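Skála worktop table, white, 1203 mm

Home > Kitchen > Tables and worktops > Skála

Product code: 1203-W
Sold by Ostside Kitchen and Workroom
In stock at the Ostside warehouse

The Skála is a plain white table for kitchens that are short of worktop. It is 1203 mm long and 600 mm deep, so it will stand against a wall next to a run of ordinary base units without sticking out past them. The top is white on both faces and has small holes through it for fixing accessories from the Plurneo range. You can use the table with nothing fixed to it at all, and many customers do.

We have sold the Skála for several years, first to small cafés and school cookery rooms and now mostly to people fitting out a kitchen at home. The design has changed very little. The legs were made stiffer in October and the feet now adjust from above with a hex key, which saves lying on the floor.

Price: £139, including VAT. Delivery is charged separately, see below.

What you get

One top, drilled
Four legs with adjustable feet
Two side rails and two end rails
Bag of bolts and washers, with two spare of each
Black plugs for the holes
Hex key
Printed instructions

The table comes flat in one carton. Accessories are not included.

Sizes and weights

Length: 1203 mm
Depth: 600 mm
Thickness of top: 25 mm
Height: 870 mm to 910 mm, set at the feet
Weight of table: 31 kg
Greatest load, spread evenly: 80 kg
Greatest load on any one corner: 25 kg

The odd three millimetres in the length are the edging. If you are putting the table in an alcove, measure the alcove at the back as well as at the front, and at the height of the top as well as at the floor. Old walls are seldom straight. Allow 5 mm at each end.

The surface

The top has a smooth white finish with a low sheen. It wipes down with a damp cloth and washing-up liquid. Tomato, beetroot, turmeric and red wine will mark it if they are left overnight. A paste of bicarbonate of soda and water takes out most of these marks in ten minutes. Do not use scouring powder, wire wool or anything with bleach in it.

Do not cut on it. Use a board. Knife marks show up grey on the white and can't be polished out.

Pans straight from the hob need a trivet. The finish is good for a hot mug or a warm plate, but a pan base is a good deal hotter than either. Damage from hot pans isn't covered by the guarantee.

The table is suited to light everyday kitchen work: washing and hulling fruit, plating up, making sandwiches, standing a small appliance. It isn't meant for kneading large batches of dough or for a clamp-on mincer, both of which push the legs about. For that kind of work see the Mavura bench, which has a thicker top and a lower shelf that braces the frame.

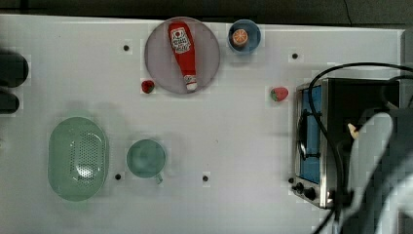
Styliani Konstantinidis writes that the white is easy to live with but she would like to know what to do about the holes. Crumbs from the toaster went down one of them in the first week and she had to poke them out with a skewer. She has since put the plugs in every hole she doesn't use, and finds that a wet cloth catches slightly on the plugs if they aren't pushed fully home. She also asks whether the table could be sold with an undrilled top.

Our answer to the last point is yes, to order. The undrilled top is the same price and takes two to three weeks. It can't be drilled later without spoiling the edge of the finish, so choose it only if you are sure you won't want a rail or a lamp arm.

On the plugs: press each one in with the ball of your thumb until you feel it seat. If one stands proud, take it out, check the hole for grit and try again. Spare plugs are sold in bags of 12.

Using the holes

The holes take an M8 bolt. Anything in the Plurneo range with a single-bolt base will fit, including the following:

Paper towel post
Short rail with hooks
Lamp arm, clip-on shade not included
Upright for the spice shelf
Cable guide

Put the washer supplied between the nut and the underside of the top. Tighten by hand and then a quarter turn with a spanner. More than that can crush the core of the top and leave a dip.

Bolts from other makers will go through if they are the right size, but check the length. A bolt that is too long will catch your knees if you sit at the table.

Standing an appliance on the table

A toaster oven, kettle or small microwave can stand on the Skála as long as the appliance weighs less than the corner load given above. Put it towards one end, over the legs, and keep the middle clear for working. Follow the appliance maker's own figures for the gap needed behind and above. If the instructions call for a heat-resistant surface underneath, use a mat; we sell a grey one, 400 mm by 400 mm.

The holes aren't cable holes. A mains plug will not pass through them and you should never cut a plug off to thread the flex. Run the flex off the back edge and use the cable guide if it hangs down where a child or a dog could reach it.

Keep the table at least 300 mm from the side of a gas hob.

Putting it together

Allow forty minutes with two people. One person can do it but turning the table over is awkward.

1. Open the carton flat and leave the top face down on the cardboard.
2. Bolt the side rails to the brackets, finger tight.
3. Bolt on the end rails, finger tight.
4. Fit the legs, with the slot in each foot facing outwards.
5. Tighten everything, working from corner to corner.
6. Turn the table over with a person at each end. Lift it, don't roll it on to its legs.
7. Put a spirit level on the top and adjust the feet.
8. Fit the plugs.

Go over the bolts again after a month. They settle a little in use.

Questions we are often asked

Can the top be shortened?
No. The edging is put on at the factory and a cut end would let water in. There is a shorter table in the same range, 903 mm long, at the same depth.

Does it come in other colours?
The white is the only colour kept in stock. A dark grey is made twice a year and tends to sell out early. Ask to go on the list.

Can two be joined?
Yes, end to end, with the joining plate (code SK-JP). There will be a fine line between the tops. Clear sealant along it keeps water out.

Is it suitable outdoors?
No. It may be used in a dry utility room or a garage that doesn't get damp.

Will it take a sink?
No.

Can I replace just the top?
Yes. Tops are sold separately and fit any Skála frame, old or new. The bolts are in the same places on both.

Delivery

We deliver to mainland addresses in England, Wales and Scotland for £18. The driver will bring the carton to the door of the building. If you need it taken upstairs, say so when you order and we will quote. The carton is 1260 mm long and goes into most hatchbacks with the rear seats down, so you may prefer to collect. Collection from Ostside is free. Please wait for the text message saying that the order is ready before you set out.

Check the corners of the top before you sign. If there is damage, write it on the delivery note and send us a photograph within three working days. We will send a new part and take the old one away.

Returns

You may return an unassembled table in its carton within thirty days. We refund the price in full and the delivery charge if the fault is ours. Once the legs have been bolted on we can accept it back only if something is wrong with it. Undrilled tops are made to order and can't be returned unless faulty.

Guarantee

The frame is guaranteed for five years and the top for two, in a private home. In a café, school or workroom the guarantee is one year on both. Keep your order number. We don't need the card or the original carton.

Spare parts

Foot, adjustable: £3.50 each
Leg: £14 each
Side rail: £11 each
Plugs, black, bag of 12: £2.40
Bolt set, complete: £6
Top, white, drilled: £62
Top, white, undrilled: £62, to order

Small parts go by post and usually arrive in two days. Tops and legs go by carrier at the normal delivery charge.

Related products

Skála table, white, 903 mm
Mavura bench with lower shelf
Plurneo paper towel post
Plurneo short rail with hooks
Heat-resistant mat, grey

Questions about this table go to Sioned Gwynne in the Ostside office, who can also send the drawing with the hole positions marked. Please give the product code and say whether your table has the old feet or the new ones.

Page last changed May 25, 2018. Prices include VAT.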